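Moving a water dispenser off the end of a shared table 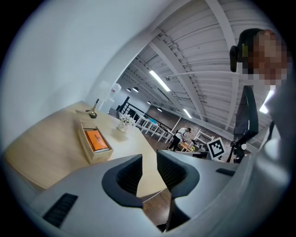 Our dispenser stands at the far end of the table, near the corner of the wall. Can it stay there if books and flowers share the top?

Revathi Menon
Check the table's load rating first. A full 11 litre bottle adds 11 kg before the dispenser itself. Keep paper at the other end – drips travel.

Iro
Ours went on a floor stand in October. Fewer wet books.

Keltbridge
Just use a tray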